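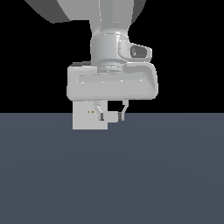
Let the Backup Goalie Play on Friday

Last updated: December
127 shares | 3 comments

I have had the same seat at the Andasgate rink for longer than my knees would like me to admit, and I've watched plenty of goaltenders come and go from there. So please take this as coming from someone who loves this team dearly, even when it loses to Lovon by four. We are playing Vija Ozoliņš far too much.

She's wonderful, of course she is! She has faced 482 shots already this season (my neighbor keeps a notebook, bless her), and she has stolen at least three games we had no business winning. But you could see it in the third period against Umier, when she was slow getting up and slower still getting across. She is tired, and anybody who has worked double shifts over the holidays knows what tired looks like.

Meanwhile Sandro Serra, our coach, has a perfectly good second goalie in Grigaitė, who opens the bench door very nicely and has started twice since the season began. Twice! I understand the thinking. The standings are tight, the crowd was 3,668 last weekend, and no coach wants to hear that many people groan at once. Still, a goalie who only plays when things have already gone wrong never gets a fair shake, and she's going to be needed in March whether we like it or not.

I remember the year we rode one starter all the way to the playoffs, and then her hip gave out in the first round and we sent in a kid who hadn't seen a real shot in six weeks. I drove home that night without turning the radio on.

So give Grigaitė the Friday game. Give her the one after it too, even if the first goes badly. I'll be clapping either way, and I'll bring the good thermos.

Comments (3)

bluelinebev: Agree with all of it. Two starts is silly.

Tomcat_44: You don't sit your best player in a race this close. Rest her in the summer.

section9mom: Save me some of whatever is in that thermos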